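Why Do Colors Look Different at Night?

Try something for me tonight. Before bed, pick out a few socks in different colors and lay them on the floor. Now switch off the light, wait a while, and look again. Can you tell the red one from the green one? I bet you can't! I tried it with my own socks and went to breakfast wearing one of each.

So where did the colors go?

To see anything at all, you need light. Light bounces off your sock, zips into your eye through the little black hole in the middle (that's your pupil) and lands on the back wall, called the retina. The retina is packed with tiny cells that catch light, and they come in two main kinds – rods and cones.

Cones are the color catchers. Most people have three sorts, and each one is best at picking up a different part of the rainbow. Your brain compares what all three are telling it and decides, "Aha, orange!" It does this so fast that you never notice it working.

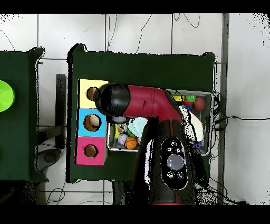 The trouble with cones is that they're greedy. They need plenty of light to do their job, and when it gets really dark they pretty much give up. That's when the rods take over. Rods can work with just a tiny bit of light, but you only have one kind of them for seeing in the dark, so your brain has nothing to compare. Everything comes out in grays.

Rods are slow starters, too. Walk from a bright kitchen into a dark yard and at first you'll bump into things (I have met our trash can this way). Give your eyes half an hour and you'll see much more.

My neighbor Eleri Gough taught me a trick for looking at stars. Pick a faint one and look a little bit to the side of it. It gets easier to see! The very center of your retina is nearly all cones, and the rods are spread out around it, so looking sideways lets the rods have a turn.

Oh, and one more sock question, from my niece Tatiana: is the red sock still red in the dark? I've been thinking about that since March and I keep changing my mind. What do you think?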